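Search this site
Enter keywords
Search

Hearing tests closer to home: a talk with Romana Bartoš

Romana Bartoš has run the hearing clinic at Granbridge for 3 years. Before that she worked in a hospital audiology department, where most of her patients had travelled a long way for an appointment that lasted less than an hour. The clinic has two test rooms on the ground floor and sees adults only.

"People put it off," she says. "They turn the television up, they stop using the phone, and then a daughter or a husband makes the booking for them. I would like to see them earlier than that."

A first visit starts with questions about work, noise, past ear infections and medicines. She then looks into both ears. If there is wax in the way, it has to be dealt with before anything else is done, and the nurse, Žofie Mikuš, can usually do it the same morning.

"I can't test through wax," says Bartoš. "Some patients come in expecting to need hearing aids and go home without them. It doesn't happen every week, but it does happen."

The test itself is done in a quiet booth with headphones. The patient presses a button on hearing a tone, however faint. A second part uses spoken words, which many people find harder. 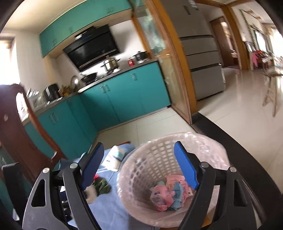

Bartoš goes through the results on the day, with the chart on the desk between her and the patient. She prefers people to bring someone with them. "There's a lot to take in, and if you don't hear well you will miss part of it. Two people remember more than one."

Last year the clinic carried out 2782 appointments, of which 456 were first visits. The rest were mostly fittings, repairs and yearly checks. The wait for a first visit is now up to 36 days, and she is not happy with it. A second audiologist, Ramiro Segura, joins in July and will take the afternoon list.

Asked what goes wrong most often after a fitting, she says it is the first fortnight. "Everything is loud. The kettle, the newspaper, your own voice. People take the aids out and put them in a drawer – and then they come back after six months and we start again." She now rings every new wearer within a few days, and asks them to keep the aids in for a short spell each morning to begin with, then a little longer.

The clinic does not treat sudden hearing loss. Anyone who loses hearing in one ear over a few hours or days should get urgent medical help the same day, she says, and should not wait for a routine test.

Repairs can be handed in at the front desk without booking, from nine until noon. Bartoš asks that the aids come in their case with the patient's name on it. "We get them in envelopes, we get them in tissues," she says. "A case is better."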